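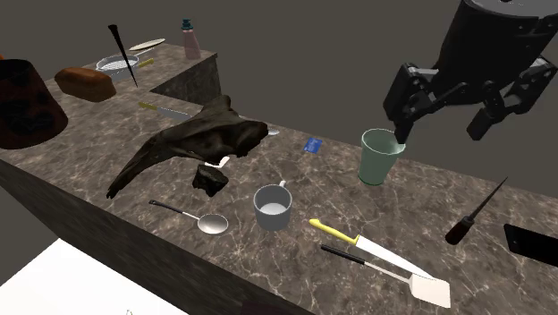

Green cup, marble counter

Notebook > Diary > June
Search this diary Go

Up far too early again, and with the kitchen to myself I thought I'd have a quiet hour with the old Ernia board before breakfast. Well, it was closer to lunch when I looked up! The trouble is the display driver, same as it has been all month. The board boots, the little light comes on, and then the screen shows me a lovely band of purple down the left side and nothing else whatsoever.

I'd been blaming the ribbon cable (I've blamed that poor cable for everything since spring), but Elin Griffiths wrote back overnight with a page and a half of notes, bless her, and she thinks the clock setting is wrong in the config file. She has the same board from the Sudton batch and hers wanted 30 where mine says 20. So I changed it, rebuilt the whole kernel, made toast while it churned, ate the toast, made more toast, and the purple band moved to the right side. I was so pleased I called upstairs about it, and got a very polite "that's nice" through the bathroom door.

After that I read through the Stojanović patches properly, which I should have done weeks ago instead of skimming them in bed. Line 1513 of the second file has a comment that just says "do not touch, ask me why." I would love to ask why. I've put it in my letter to Elin, along with the build log and a rather long paragraph on the tomatoes, which are doing beautifully.

Tegwen Gronow phoned in the afternoon about the Purncombe meetup and wants me to bring the board along, working or otherwise, and talk for a bit about getting old hardware going on open drivers. I said yes before I'd thought about it, as I always do with Tegwen. I'll need a spare power supply, and a longer serial cable, and probably a clean shirt.

Tried one more build after supper with the second patch left out. Screen went entirely black, so I put it back in and went to water the beans.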